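Un robot de suture immobilisé après un défaut de serrage au centre de Stellescombe

12 partages - 3 commentaires

Le centre d'essais de Stellescombe a suspendu en mai les séances de suture sur son système Kobzar, après qu'un instrument a continué à serrer le fil alors que la commande d'ouverture avait été donnée. L'incident s'est produit pendant un exercice sur tissu d'entraînement. Aucun patient n'était concerné et personne n'a été blessé.

Selon le compte rendu interne, la pince est restée fermée 3 secondes après l'ordre de l'opérateur. Le fil s'est tendu, puis le point en cours a été arraché. L'arrêt d'urgence a été déclenché depuis la console à 16 heures passées, en fin de séance.
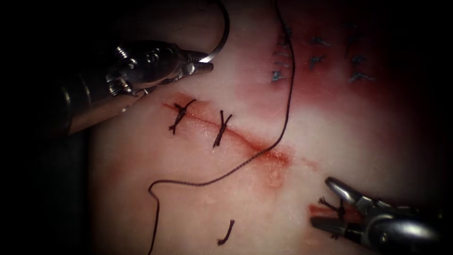

Le Kobzar est assemblé par la société Claltum, qui fournit aussi les instruments. Ceux-ci sont prévus pour 400 cycles d'ouverture et de fermeture entre deux révisions. D'après le centre, l'instrument en cause n'avait pas atteint cette limite. Claltum a demandé le retour de la pièce et des journaux de la console.

« Le retard n'apparaissait pas à l'écran. La console indiquait une pince ouverte et elle ne l'était pas », explique Tymofii Dmytriv, responsable des essais. Il précise que l'opérateur a suivi la procédure et que l'arrêt a fonctionné normalement.

L'exercice consiste à fermer une incision par des points séparés, noués un à un avec un fil tressé sombre. Les deux instruments travaillent à très courte distance l'un de l'autre, et un effort non prévu sur le fil se reporte aussitôt sur les points voisins. 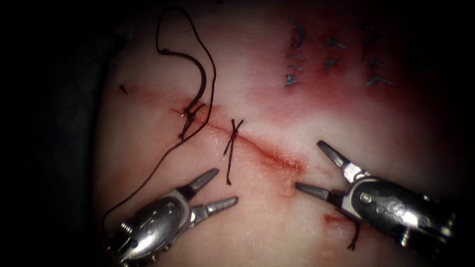
Un capteur mis en cause

Les premières vérifications orientent vers le capteur de position logé dans le poignet de l'instrument. Un faux contact aurait figé la dernière valeur lue, et le logiciel aurait attendu une mesure qui ne venait pas. Claltum ne confirme pas cette piste et parle d'une analyse en cours.

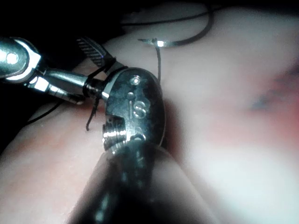
Le centre examine aussi un second point, moins grave mais plus fréquent : l'accrochage du fil. Les opérateurs le signalent depuis le début de la campagne. Du fil peut s'enrouler à la base des mors striés, près de l'articulation, pendant que l'aiguille courbe repose plus loin sur le tissu. Si la pince recule à ce moment - même de peu - la traction s'exerce sans que l'opérateur l'ait voulue.

Le site de Wuvport, qui utilise le même système, a été averti et a contrôlé ses instruments sans relever d'anomalie. À Stellescombe, la reprise dépend d'une mise à jour qui comparera l'ordre donné et la position mesurée, avec arrêt automatique en cas d'écart. Elle devra passer 1 000 cycles à vide avant tout nouvel essai sur tissu.

Commentaires

mireille_b
Et si le capteur renvoie une valeur figée, la comparaison sert à quoi ? Il faudrait une deuxième mesure indépendante.

Paulo
J'ai travaillé sur des pinces industrielles, les faux contacts au poignet c'est un classique. Les câbles plient tout le temps au même endroit.

ancien_du_bloc
Bien que ce soit rendu public. On aimerait lire le compte rendu complet.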